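Filed under: Work Diary | Simulation | Leave a comment

Thursday, late

Second week of the Mustel trial and I finally had a whole day on it with no meetings. I want to get this down while I still remember what I did, because the report for Navarrete is due before the trial license runs out and my notes from last week are useless.

For anyone reading who missed the earlier entries: Mustel is the kitchen scene package that Dustivwood sells for testing arm policies in simulation. You pick a room, it drops objects on the counter, you run your pick tasks and it logs the results. The base kit comes with 200 objects. The full one has 2666. We have the full one on trial and the base one is what we can afford, so part of my job is to find out how much we would miss.

Got in at 7:30. The update had gone through overnight and the license server did not like it. Forty minutes on that. Their support answered quickly, I'll give them that, and the fix was one line in a config file. It should be in the install guide and it isn't. Wrote it on the whiteboard.

Started the morning batch after coffee. Marble counter with the sink, Franka arm, task set to grasp and lift. I left the object mix on random because that's how we would use it day to day. The random mix does not care much what belongs in a kitchen. The run I kept open on the second monitor had a spoon and a baking dish at the back, a salt shaker, and a green iguana laid out across the near corner. The target was the spray bottle.

I stopped that one partway and saved the view, with the fingers closed on the neck just under the trigger head and the bottle tipped a little.
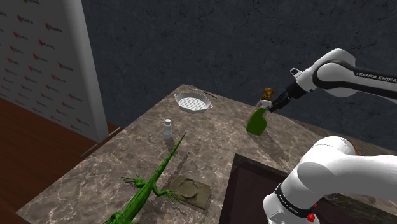
What I think of it so far

The rendering is good. Marble looks like marble, and the see-through plastic on the bottle is better than what we get from our own setup at Todberg. The inside of the sink is very dark, though. I'd want to raise the light in there before giving it any task that involves reaching into the basin. There is a slider for it, but it resets every time you reload the room. Reported that.

Grasping on bottle necks is where I have doubts. The contact settings come with defaults that feel too sticky to me. I turned friction down by hand and reran the same batch, and more of the grasps slipped, as I expected. Which setting is closer to our real gripper I can't say until I do the same thing on the bench. That's for next week.

Speed is fine. The batch was 3000 attempts and it finished while I was at lunch, on the older machine. Our current tool would have needed the night.

The log files are plain text and easy to read. No complaints there. The viewer crashed 2 times in the afternoon, both when I dragged the camera while a run was loading. I lost nothing, but I had to set up the window again each time.

On price: the full kit is too much for us. I went through the object list to see what the base one leaves out, and a lot of it is stuff we'd never use. Spray bottles are in the base kit. So are most of the dishes. I'm leaning toward recommending base for a year and asking Dustivwood whether they sell the glassware separately. The sales page doesn't say.

Left at 6:15. Rain the whole drive. Leftover soup for dinner, then an hour on the report, mostly the table of run times. Need to remember to bring the good calipers back to the lab tomorrow.

3 comments | 11 shares

Get new entries by email. Enter your address to subscribe. You can unsubscribe at any time.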